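Astier Mixed Snack Box, 800 Gram Size

I ordered the Astier box in March from Grumotton, an online grocery shop that carries a lot of imported snacks. It comes in two sizes. I bought the larger one, which is listed at 800 grams and is meant for sharing. We had family coming and I wanted something to put out between meals.

What you get

The contents change with each order, so your box won't match mine exactly. You pick sweet, savory or mixed at checkout. I picked mixed and got nuts, candy, puffed rice and a number of small packets I had never tried. Everything is individually wrapped inside a cardboard carton. There is no list of contents, and I would have liked one in English. Several of the packets have Chinese writing on the front, and if you can't read it you are going by the window in the bag or the color.

The puffed rice ball was the favorite with the kids. It comes in a clear bag with a yellow edge and orange printing, so at least with that one you know what you're opening. It is light and crisp and only a little sweet, and it makes crumbs. Don't eat it on a bed, even one with pink pigs on the sheets.
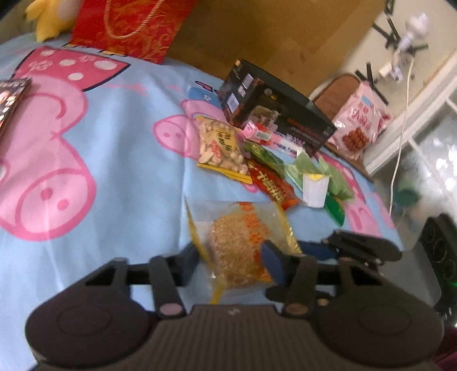

Is the box a good choice for someone with a nut allergy?
It is a poor choice for that. The mixed box can include nuts, the shop doesn't let you leave them out, and there is no English ingredient sheet in the carton.

Taste

The roasted, salty items were better than the sweet ones. They tasted fresh and had a good crunch. Some of the candy was too sticky for me and had a strong artificial fruit flavor. My mother-in-law liked it and took the rest home.

A couple of the packets were spicier than I expected. Try one yourself before you hand them to small children.

Packaging

The carton arrived dented at one corner but nothing inside was crushed. The individual wrappers hold up well. They are also hard to open. Some have a serrated edge that tears cleanly and others need scissors.

The carton is black with red and orange graphics and doesn't look like much as a present. If you are giving this to someone, plan on moving the snacks into a gift bag. A red one looks nice with the bright wrappers, and there is space for a small plush toy too.
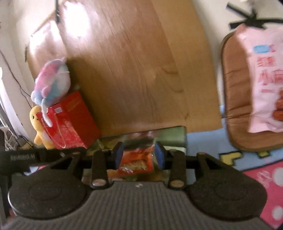 How it compares

Last year I bought the Vakulenko party box, which was heavier on cookies and had a printed card telling you what each thing was. The Trundex one I tried after that was cheaper, but 3 of the items were stale and I never heard back from them. Astier has more variety than either. For a family of 4 it lasted us up to 9 days, and that was with visitors.

Rating

4 out of 5. I took off a point for the missing contents list. I would order it again, though next time I'd pick savory.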